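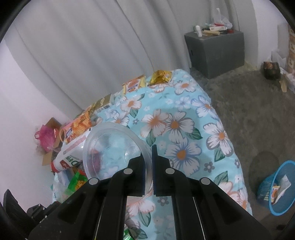
ハンドグリッパーで集めたデモ、透明容器だけ成績が落ちる件

1: Plilen_mame
Gbehoの構成をほぼそのまま真似して、手持ちグリッパーで片付け動作のデモを集めてます。花柄のクロスの上にお菓子の袋やらボトルやらを広げて、容器をつまんで動かすやつです。321本集めて学習させたところ、袋ものはだいぶ素直に掴みにいくのに、透明な容器になると縁の手前で指が閉じちゃうんですよね……。透明物で苦労した方、対処を教えてください！

2: 夜更かしヒンジ
本数より中身の偏りじゃない？ うちは最初、透明容器のデモが全体の5パーセントしかなくて、同じように手前で空振りしてた。増やしたらかなりマシになったよ。

3: Plilen_mame
>>2
うちは透明ものが12パーセントくらいです。少ないっちゃ少ないけど、瓶より多いんですよ。なのに瓶は掴める。

4: kasane
私は背景を疑うなあ。透明だと向こうの花柄がそのまま透けるでしょ。縁を見てるつもりで花びらの輪郭を見てる可能性、けっこうあると思う。無地の布で同じ評価をやってみたら切り分けられるのでは。

5: 夜更かしヒンジ
>>4
それは反対。無地にしたら点数は上がるだろうけど、家の中に無地の机ばっかりあるわけじゃないし。難しい背景のまま集めるのが手持ちの良さだと思ってる。

6: kasane
>>5
いやいや、学習を無地にしろとは言ってないって（笑）評価だけ分けて、どこで落ちてるか見ようという話。混ぜたまま平均を出しても原因はわからんよ。

7: Clorcombe住民
横からすみません。うちの班は二人で一台ずつ持って、同じテーブルで作業してます。片方が容器を傾けて支えてる間、もう片方は指を閉じて待機、みたいな感じ。両手作業のつもりで始めたんですが、単腕の学習に流用したら待機の区間が悪さをして、何もないところで指を閉じる癖がつきました。>>1さんのも似た症状に見えます。
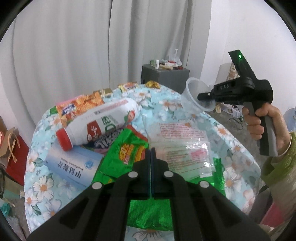
8: neko_servo
待機の区間って、学習前に全部切り捨てたほうがいいんですか？

9: Clorcombe住民
>>8
全部は切らないほうがいいです。両手で使うなら「待つ」も動作のうちなので残して、単腕に回すぶんだけ、指の開きも手首の位置も変わらない区間を落としてます。うちはこれで空振りが目に見えて減りました。

10: Plilen_mame
>>9
うわ、心当たりしかない。撮り始めに指を閉じたまま構える癖があって、そこも全部学習に入ってます。Varkachの前処理スクリプトをそのまま使ってたんですが、あれって静止区間は落とさないんでしたっけ？

11: 夜更かしヒンジ
>>10
初期設定だと落とさないはず。しきい値を自分で書く必要があるよ。ただ、きつくしすぎると縁に指を合わせるゆっくりした動きまで消えるから注意。去年の11月にそれをやらかして、まるまる集め直した。

12: kasane
前処理をいじるなら、先に今のモデルで無地と花柄を比べておいてほしいな。同時に変えると、どっちが効いたのかわからなくなるので。

13: Plilen_mame
2024年3月29日 追記
先に布だけ変えて回しました。成功率の差は21ポイント、無地のほうが上です。kasaneさんの読み、かなり当たってました！ ただ無地でも手前で閉じる失敗は残ってるので、Clorcombe住民さんの線もありそう。

14: 夜更かしヒンジ
>>13
21もあるのか……背景のほうは少し見直すわ。でも花柄のデモは捨てないでね。

15: Plilen_mame
>>14
捨てません（笑）次は静止区間を落として、花柄のまま学習し直してみます。しきい値は緩めから始めますね。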